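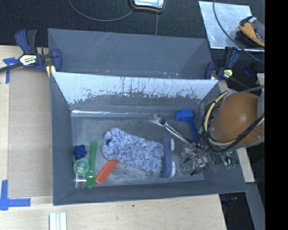
*Gernholm Makers' Club | Reviews desk*

**Gresura bin-picking arm, open day demo, Friday**

Three of us drove out to Gresura's open day to see whether the arm would suit the club's sorting bench. Timo Wiegand ran the demo and Urszula Zalewska handled the sausage rolls, which were the better organised of the two. The brochure promises 270 picks an hour. I stayed 9 minutes and can't vouch for that, having spent most of them behind a very tall bloke from Palus. 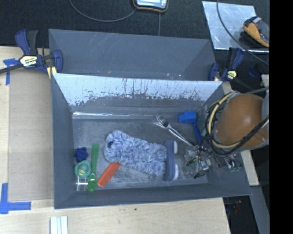
My interest was in awkward shapes, as any fool can sell you an arm that lifts cubes. Gresura deserves some credit on that score. The fuzzy blue-and-white duster head is the sort of thing I'd expect to defeat most grippers, and a metal fork lying at an angle on a flat grey floor is no favour either. The wiring at the wrist is less endearing. I'd want it sleeved before letting our Saturday kids near it.

**Good:** staff answered questions plainly, and the bin is clamped down properly.

**Less good:** no price list, and a 500-page manual.

Three stars. Hrvoje Babić wants a second look before we ring Voß for a competing quote.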